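4 min read

My spring kitchen safety checklist, with comments

I go round the kitchen with this every April, usually before anyone else is up, and I scribble notes as I go. Ours is a rented terrace in Guvthorpe with an old fuse box and not many sockets, so some of it may not apply to you.

1. Smoke alarm. Pressed the button, very loud, cat gone. PASS.

2. Heat alarm over the cooker. Works, but it had a greasy film on it, so I ran the soft brush of the hoover round the vents. PASS.

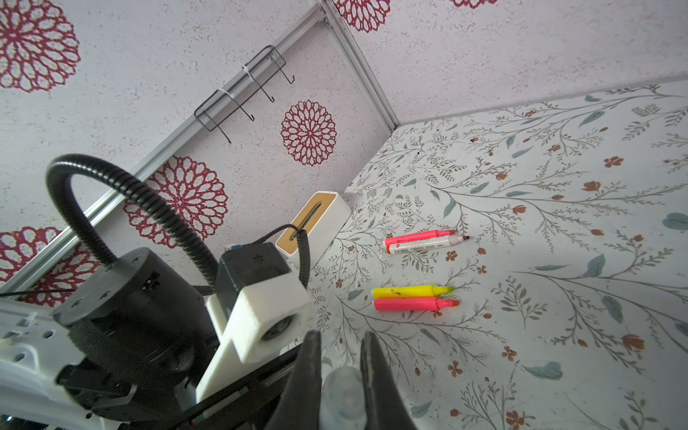
3. Table coverings. I do love a patterned cloth, and my friend Shona Lockyer has got me hooked on wipe-clean ones. Check the overhang first – ours was long enough for a toddler to grab, and my nephew is exactly the right height. A botanical print on white like this one is lovely and shows up every splash of curry, so you do at least wipe it. Keep it well away from the hob. Trimmed ours with the big scissors. PASS now.

4. Plugs and leads. Felt every plug after the kettle had boiled. The toaster one was warm, and when I opened it up the live screw was loose. Tightened it, will look again next month. WATCH.

5. Extension lead. The Cekotex four-way behind the bread bin had the kettle AND the air fryer in it. My fault entirely! The air fryer now has the wall socket to itself. FAIL, then fixed.
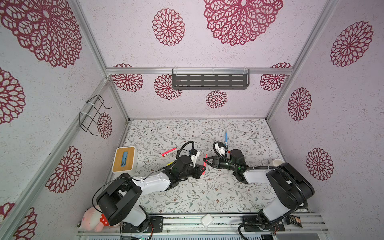 6. Shelves and hanging racks

Gave each one a good tug. The spice rack moved, and the plug behind the left-hand screw had gone to crumbs. Bought new ones from Faulkner in the high street (a pack of 16, I needed 2) and it's solid again. Heavy jars are on the bottom now, where I can reach them without the stool. PASS.

7. Fire blanket. Still in its pouch by the door, tapes hanging down. I had a Bemier calendar hooked over it, which was daft – you want to be able to grab the thing

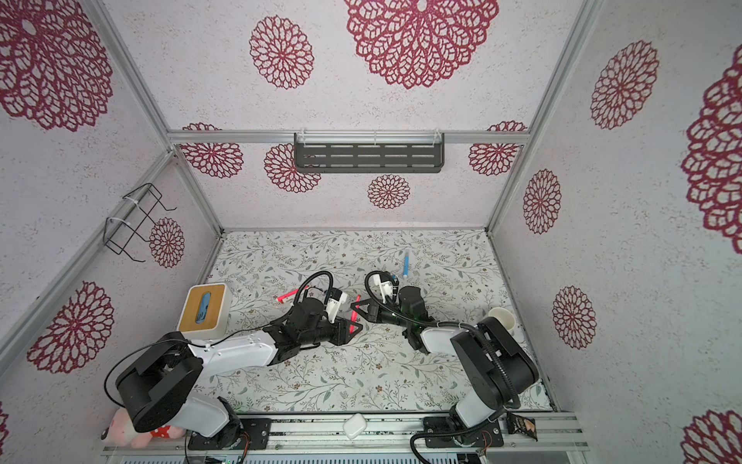 without moving anything first. Calendar's gone on the larder door. PASS.

8. Under the sink. Bleach up high, dishwasher tablets in the locked box, small drip from the waste pipe. Hand-tightened it and left a bowl underneath. WATCH.

9. Step stool. One rubber foot missing. Not to be used until I find another. FAIL.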